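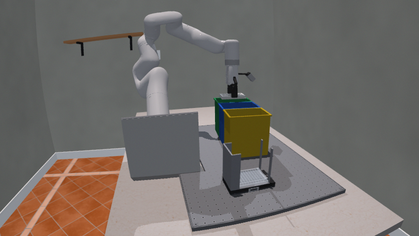
Reading Survey Claims: notes for week 6
Module: Evidence in Everyday Life
Tutor: Keith Stockdale

Read these before the seminar. They cover the lecture and add a few things I cut for time. Bring the Plultlow leaflet with you, the one on the yellow paper, and a pencil.

1. Where we had got to

Last week we looked at averages and how they hide things. This week is about surveys, and in particular the kind that end up in a headline or on the side of a bus. My view, which you are free to argue with, is that most of them tell you very little about the public and a fair amount about whoever paid. I don't mean that the figures are made up. They are usually real answers given by real people. The trouble starts earlier, with who was asked and how.

2. The Plultlow case

Plultlow is a market town with a ring road, a closed cinema and a council that would like to shut its High Street to cars. In March the council put out a leaflet saying that 70 per cent of residents backed the plan. The local paper printed that as it stood. So did the traders' newsletter, although the traders were against the whole thing and you might have expected them to look harder.

The report behind the leaflet is four pages long. The second page says that 300 people filled in a form. The forms were left in the library, the leisure centre and the council offices, and there was a link on the council website. Anyone could fill one in. As far as I can tell, anyone could fill in several.

Now ask who picks up a form in a library. People who use libraries, to begin with. Then, among those, people with ten minutes to spare and a view on parking. Someone who drives in from a village, does the shopping and leaves again has no reason ever to see the form. Neither has a person working shifts at the meat plant on the edge of town. Both of them may think the plan is wonderful. We don't know, and the leaflet doesn't know either.

This sort of sample is called self-selected. The usual defence is that it is better than nothing. I am not sure that it is. With nothing, the council would at least have had to say it didn't know.

3. The question itself

The form asked: "Do you support making our High Street safer and more pleasant by reducing traffic?"

Try saying no to that. You would be voting for a dangerous and unpleasant street. A plainer wording might have been: "Should cars be banned from the High Street between 10 am and 4 pm?" That was the plan, after all, and the hours appear nowhere on the form.

Things to watch for in wording:

Praise or blame tucked into the question (safer, fairer, wasteful, common sense).
Two questions run together, so that one answer has to serve for both.
A cost that has gone missing. Most people want most things if they are free.
No box for "don't know", or a box that gets dropped from the count later.

The last of these matters more than it looks. If a quarter of people have no opinion and you leave them out, the share in favour goes up without a single mind being changed. The Plultlow report does not say what happened to blank answers. I wrote to ask and had a polite reply telling me the consultation was closed.

4. Does a bigger sample help?

Less than people think. Two surveys of the Flurkstead bus service came out within a month of each other. The first, run by the bus company Senumov, had 2232 answers and found passengers very happy. The second, run by a residents' group, had 2168 answers and found them fed up. Those are both large samples for one town. If size were what counted, they should have agreed closely.

Senumov asked people on its own buses, in the middle of the day. Everyone it spoke to was, by definition, someone for whom a bus had come. The residents' group asked at stops between half past seven and nine in the morning, in the rain for much of it, and shared the form in an online group set up to complain about the buses. I wouldn't trust either of them. I would trust the second slightly more on the narrow matter of morning buses, and that is as far as I would go.

A big sample cuts down the part of the error that comes from luck. It does nothing for the part that comes from asking the wrong people. Ask the same wrong people ten times over and you get the same wrong answer, now with a more impressive number beside it.

The textbook puts the margin of error for a sample of 300 at a little under six points either way. That sum assumes everyone in the town had an equal chance of being picked. When they didn't, the margin is decoration. Please don't quote it in your essays for a self-selected survey. Several of you did last year's practice question that way and it cost marks.

5. What a decent survey would look like

I am asked this every year, sometimes crossly, and it is a fair thing to ask. Here is a rough outline for Plultlow.

Start with a list of addresses and pick from it by chance. Write to the people picked, then write again, then knock. Keep a record of how many never answered, and publish that number next to the result. Use a question that someone on either side would accept as fair, and try it out on a dozen people first to see what they think it means. You will be surprised by what they think it means. Write down before you start how you will treat the blanks.

All this is slow and costs money. The firm Assefa quoted the council for something like it and was turned down on price. I have some sympathy, as it's a small council. But having saved the money, it should have been more careful with the word "residents". "Of those who filled in the form" is seven words, and there was room on the leaflet.

Even a good survey leaves things open. People say they will walk into town and then it is February. They say they read the consultation papers. What people tell you they think about a street and what they do when the street changes are separate matters, and for the second you would want footfall counts and till receipts over a year or more. Someone in the lecture asked whether shops in other towns had gained from similar schemes. Some reports say yes. Look at who wrote them, then look at who wrote the ones that say no.

6. A caution about all this

It is easy to come out of a session like this believing nothing, and I have marked plenty of essays by people who did. Picking holes is quick. Every survey has some, including those whose results you like, and I would ask you to go over those ones twice. If you read a survey and can only find fault when the answer annoys you, you haven't learned much from me.

The better question is how wrong the figure is likely to be, and in which direction. For Plultlow I would guess that the forms overstate support, given where they were left and how the question was put. I can't say by how much. It is quite possible that a majority would back the plan anyway.

7. For the seminar

Find one survey claim in a newspaper, an advert or a council paper. Work out who was asked, how they were reached, what the exact words were and who paid. If you can't find one of these, write down where you looked. Half a page is plenty.

Then rewrite the Plultlow question in two ways, one that you think would push the answer up and one that would push it down. Keep both of them believable. We will read them aloud and see whether the rest of the group can tell which is which.

Reading: chapter 4 of the course book, leaving out the section on weighting, which we come to in week 8. The full Plultlow report is in the module folder, with page 3 scanned sideways.

Notes last revised 24/05/2025.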